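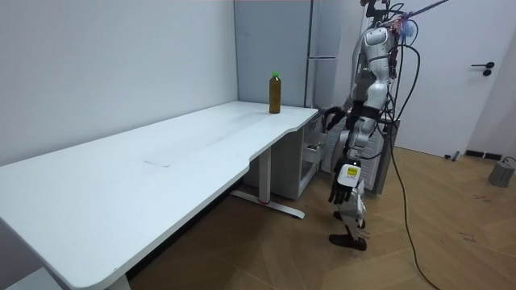 Clearing a desk and keeping it that way

Start with everything off. All of it, onto the floor or the bed or wherever. Don't sort while you lift, you'll be there till dinner. Ten minutes max.

Wipe down next. White tops show every ring and pen mark so do it in daylight. Warm water, a drop of dish soap, cloth wrung out hard. Dry cloth right after. For pen, rubbing alcohol on a cotton pad, test a spot underneath first. Skip scouring powder, I dulled a patch on my old Feston desk that way and it still catches the light.

Rounded corners and curved cut-outs collect crud along the edge. Old toothbrush. Go along the underside too, it's sticky under there.

Drinks. One bottle, with a cap that screws on, parked at the far edge and away from your elbow. Mugs go on a coaster or they go on the shelf. I lost a keyboard to 4 oz of tea.

Now the pile on the floor.
Used every day: back on top, but only if it won't fit in the drawer.
Used every week: top drawer.
Everything else: lower drawers, or out of the room.

Drawers under the desk. Top one gets a shallow tray, cut down cereal boxes are fine. Don't stack things in it. If a drawer sticks rub a candle stub on the runners, wood or metal, works on both. Heavy stuff at the bottom, and dont open two full drawers at once on a free-standing cabinet, it can tip.

Cables. Long loops trailing on the floor are a trip hazard and they eat dust. Velcro ties every foot or so, leave some slack where anything has to move. Label both ends with masking tape. Never run them under a rug. And keep them clear of chair wheels, a caster will chew through the jacket evntually.

Wood floor under a desk: felt pads on the feet, hard floor casters on the chair. Sweep before you slide anything. A bit of grit makes a scratch nearly 2 feet long before you notice, ask me how I know.

Got a tip from Rokeya Weerakoon in Flandness: take a picture of the clear desk and tape it inside the top drawer. End of day, make it match. Takes me 2 minutes most evenings, more if the mail came.

Next up, the closet shelf. Need more boxes first.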